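Category: Letters & Pen Friends > List Archive

Re: [letterwriters] How do you keep track of who you owe?
From: Mimoza Mujić
Date: 04/01/2019

Hello all, and a special hello to the new folks who joined after the October swap and have been so quiet (please do speak up, we're friendly!).

Bristlow wrote:

> I have let things slide terribly over the winter and now I have a
> drawer full of letters I haven't answered, some of them from people
> I really care about. I can't remember who wrote last or what I told
> them. Does anybody keep a log? And do you apologize when you're
> months behind, or just carry on as if nothing happened? I keep
> putting it off and it gets worse every week.

Oh Bristlow, you have my whole heart. I've been there more than once, and the worst of it was the year we moved, when I found a bundle of mail in a box marked KITCHEN and had to sit down on the floor. I meant to send you a quick note and it has grown, so pour yourself something.

First, the log. I do keep one, and it's as plain as can be. It's a spiral notebook, one page per person, with the date a letter came in, the date mine went out, and a line or two on what I talked about. "Told her about the gutters. Asked after her sister's knee." That's really all you need! I tried doing it on the computer for a while and I kept forgetting to open the thing, whereas the notebook lives right next to the stamps. I've seen people on here use index cards with colored tabs, and I admire it very much, but I know myself.

If you already have a drawer full, please don't try to log the whole drawer first. I did that, and I spent two evenings making beautiful pages and didn't write a single letter. Pull out the one you'd be happiest to answer. I know the usual advice is to start with the oldest, and maybe that's the fair way to go about it, but the oldest is also the one you feel guiltiest about, and guilt makes for a stiff letter. Answer a happy one and then see how you feel about the others.

About apologizing: one sentence, near the top, and then leave it alone. I once got a letter from a dear friend where the whole first page was about how sorry she was, and by the time she got to her news she'd run out of paper. I wanted the news! I wouldn't make up an excuse either. "I've been slow and I've missed you" covers almost everything.

On paper, since Todorova asked last month and I never got back to her (see, I'm behind too). I gave up on the fancy pads and buy plain white sheets by the ream now. The Skasico paper I used to love got thinner, or else my pen got wetter, and everything showed through on the back. I like a sheet big enough to ramble on. If you write on both sides, do number your pages, even if there are only two of them. My aunt never did, and she wrote up the margins as well, and reading her was like doing a jigsaw.

For the ink question, I'm still on the Enska blue-black and I have no complaints except that it takes its time drying. I lean the finished page against the toaster while I do the envelope.

Postage, for anyone sending overseas: weigh it at home before you seal it. A kitchen scale is fine. I've had to open more than one envelope and take out a page, and it's always the page with the recipe on it.

One more thing that has helped me. When I have several letters to answer I don't finish one and go on to the next. I write the opening of each one while I'm fresh, just the hello and the first thing I want to say to that person, and then go back around. The openings are what I get stuck on. Once "Dear so-and-so, your tomatoes!" is down on the page, the rest comes along. You do need somewhere to lay the sheets out, and you do need to put the name at the top right away, or you will send Margaret's tomatoes to somebody else. Ask me how I know.

I'm putting a couple of pictures at the bottom.

Bristlow, write and tell us how the drawer is coming along. And if one of the letters in there is mine, it can wait its turn, I won't mind one bit. There's nothing in it but the gutters.

Warmly,
Mimoza

P.S. Does anyone still have the list of birthdays? My copy has tea on it from March through June.

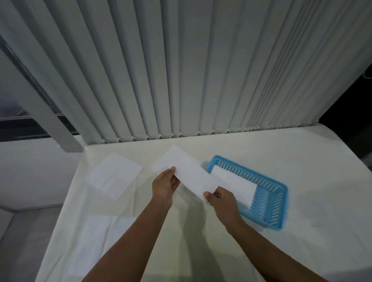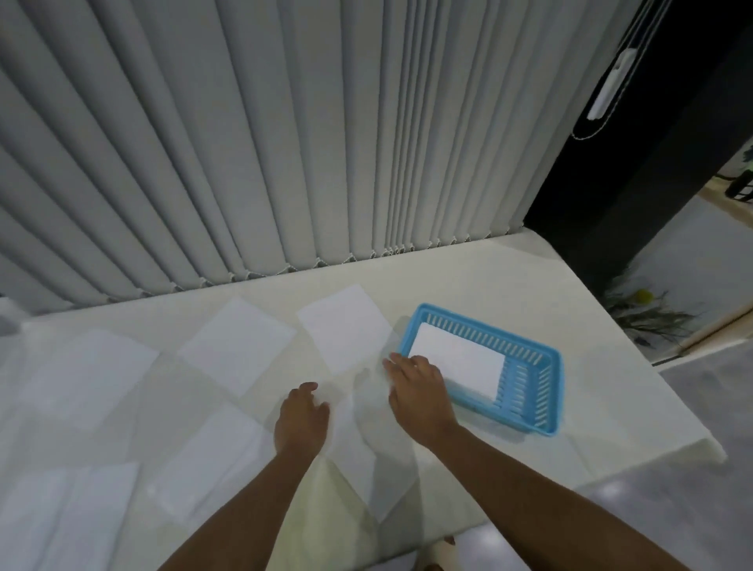

White sheets and a blue basket, by the blinds (both pictures)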